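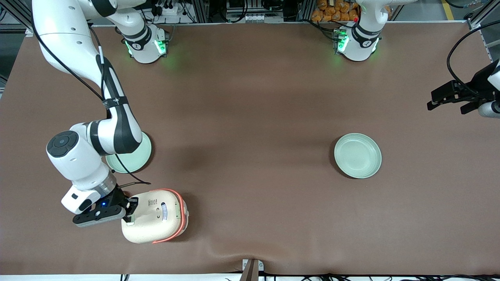 Minutes: Two-Arm Table Upkeep Meeting

Trestance workshop, 9 November 2020
Present: bench team, Kaster support (by phone for items 2 and 3)
Apologies: purchasing

1. Minutes of the last meeting

Agreed as read, with one correction. The spare finger pads are kept in the drawer under the label printer and have been since September. Would whoever keeps moving them to the tall cabinet please stop!

2. Right arm, gripper and cable

The good news first, and it was very good news: the right gripper is holding the rice cooker by its left side with the fingers coming in level, and everyone who has tried the new grip point likes it a lot. The old approach from above kept wandering onto the lid. The Kaster support line asked how hard we are closing and we gave them the setting, 40 on the controller scale. They would like us to stay there for now and not creep upward every time something slips.

There was a long talk about the cable on the outside of the right arm. It runs down from the upper link to the wrist and hangs in a loose loop near the lower part of the arm. Half the room wants the loop taken in, the other half wants it left alone so the wrist can turn fully. Kaster's view is that the wrist needs the slack but the loop should never be able to reach the table. Settled as follows: leave the length as it is, move the wrist through its whole range by hand at slow speed, and mark the lowest point the loop gets to. If it touches the covering anywhere, we add a second strap on the forearm and try again.

Action: bench team to do the slow wrist check and write the result on the card.

3. Left arm

The left arm gets the same checks as the right, in the same order. It was pointed out (fairly) that the left one always gets done in the last ten minutes of the day. From now on it goes first every other time.

Kaster went through the status lights with us again. Green on the base is what we want before anyone sends a move. Any red light gets written down with its position, and we call before clearing it. The support line was really patient about this and we thanked them warmly.

Action: tape a light chart to the workstation post.

4. Table covering

The brown covering still creases at the front, near the clamp. Small wrinkles, but a plate set down on one can rock, and we have been chasing a height error that may be nothing more than that. The plan is to loosen the front clamp, pull the covering toward the front edge, smooth it out from the back and clamp it again. Both plates and the cooker come off the table first, and both arms get parked.

Somebody asked about replacing the covering altogether. Tahiri has quoted 271 dollars for a heavier one cut to size. Not this month, but the quote stays open and people were keen.

Action: re-stretch before the next run, then repeat the height check with a plate in 4 places.

5. Cables along the back

The back of the table needs a proper afternoon. Cables from both arms, the power strip and the rack unit all cross each other there, and tracing one means lifting the rest. We will label both ends of every cable before moving any of them. Last time it was done the other way round and it took a day to recover!

The orange packets behind the left arm should go to the storeroom as part of the same job.

Action: labels to be printed this week; tidy-up to follow.

6. Run log

The right arm has reached 687 logged cycles since the gripper was refitted, with no finger pad change. Big cheer for that one. Zanley has asked for a copy of the log in the new layout and will get it once the height check is in.

7. Any other business

The emergency stop test was done before the meeting and signed off. The kettle is fixed.

Next meeting: after the cable tidy-up, date to be sent round.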